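Häufige Fragen zum Küchenarm

Stand: Juli. Zusammengestellt von Sólveig Nørgaard, Werkstattküche Himham

Seit der Arm in der Gemeinschaftsküche montiert ist, kommen immer wieder dieselben Fragen, meistens von Leuten, die ein Video gesehen haben und jetzt auch so etwas wollen. Die Antworten fallen nüchterner aus als die Videos. Wer Werbung sucht, ist hier falsch.

Was soll das Projekt Kuma können?

Geschirr von der Arbeitsplatte nehmen, über das Becken bringen, ausleeren, wieder abstellen. Mehr steht nicht im Plan. »Abwaschen« stand in der ersten Fassung drin, ich habe es gestrichen. Zwischen einem Becher, der bewegt wird, und einem Becher, der sauber ist, liegt ein Haufen Arbeit, über den in Projektanträgen gern hinweggeschrieben wird.

Kann er wenigstens das Spülbecken putzen?

Nein. Ein Becken zu putzen heißt, mit passendem Druck an einer gekrümmten Fläche entlangzufahren und zu merken, wo noch etwas klebt. Das Zweite ist das größere Problem. Edelstahl spiegelt, und für die Bildauswertung kann ein Lichtfleck genauso auffällig sein wie ein Schmutzrand. Wir haben dafür keine Lösung, und die Lösungen, die man uns bisher angeboten hat, wurden auf matten grauen Kunststoffwannen vorgeführt.
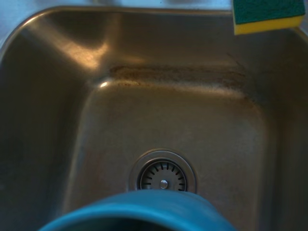
Blick vom Handgelenk ins Becken: Schmutzstreifen an der Rückwand, Lichtreflexe im Stahl, unten angeschnitten ein blaues Gefäß.

Wozu dann eine Kamera am Handgelenk?

Weil der Arm sich kurz vor dem Ziel selbst die Sicht verstellt und eine feste Kamera dann wenig hilft. Die Handgelenkkamera hat die umgekehrte Schwäche: Sie ist nah dran und verliert schnell den Überblick. Was gerade gehalten wird, kann außerdem den Abfluss verdecken, den man als Orientierungspunkt gern hätte. Beide Ansichten zusammen sind brauchbar. Jede für sich würde ich niemandem empfehlen, der Gläser besitzt, an denen er hängt.

Habt ihr den Arm selbst gebaut?

Den Arm nicht, das steht ja auch groß drauf. Selbst gemacht sind die Befestigung, die Kabelführung und die Ablaufsteuerung, die bei uns Inness heißt. An der Befestigung saßen wir länger als an allem anderen. Wer glaubt, man stellt so ein Gerät neben den Küchenschrank und legt los, sollte einmal zusehen, wie ein schlecht verspannter Sockel bei einer schnellen Bewegung nachgibt. Danach war unsere erste Halterung Schrott.

Wie zuverlässig greift er?

Für Rajput, unsere interne Testreihe, haben wir 200 Griffe angesetzt, immer mit leichten Kunststoffbechern. Eine Erfolgsquote veröffentliche ich vorerst nicht. Mich stört, dass solche Zahlen sofort weitererzählt werden, und zwar ohne den Zusatz, welcher Becher, welches Licht und wer vorher alles zurechtgerückt hat. Durchscheinendes Material ist jedenfalls unangenehmer als deckendes, und Gegenlicht vom Fenster macht es nicht besser. Jalousien helfen nur teilweise.
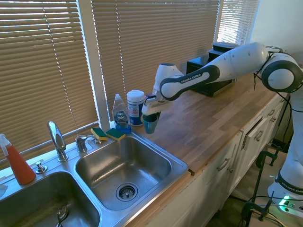 Foto: Werkstattküche Himham / Projekt Kuma

Müsst ihr die Küche dafür leer räumen?

Wir wollen das ausdrücklich nicht. Spülmittel und Schwämme gehören hinten an die Spüle, und mit genau solchen Dingen muss die Steuerung klarkommen. Eine ausgeräumte Küche sagt über den Alltag nichts. Der Preis dafür ist, dass jeder verschobene Gegenstand Ärger machen kann und man Fehler schlechter wiederholen kann. Ich halte das für den ehrlicheren Aufbau, andere in der Werkstatt sehen es anders.

Ist das gefährlich?

Ein Arm mit Motoren neben einer Spüle ist kein Haushaltsgerät. Während einer Bewegung greift bei uns keiner ins Becken, auch nicht »nur kurz«. Schubladen und Türen bleiben zu, solange sich der Arm bewegt; an diese Regel muss ich am häufigsten erinnern. Strom und Wasser liegen nah beieinander, deshalb laufen Versuche nur mit geschlossenem Hahn. Kabel am Boden sind Stolperstellen, da haben wir noch nichts Gutes.

Lohnt sich das für zu Hause?

Nein. Von Hand ist der Becher weggeräumt, bevor die Steuerung hochgefahren ist. Als Lernprojekt sieht die Rechnung anders aus, aber dann sollte man es auch so nennen und nicht von Zeitersparnis reden.

Kann ich zusehen oder mitmachen?

Dienstags ab 7 Uhr abends, höchstens 2 Gäste gleichzeitig, weil neben dem Arm wenig Platz ist. Bitte vorher am Aushang eintragen. Eigene Becher dürfen mitgebracht werden, Ersatz gibt es keinen.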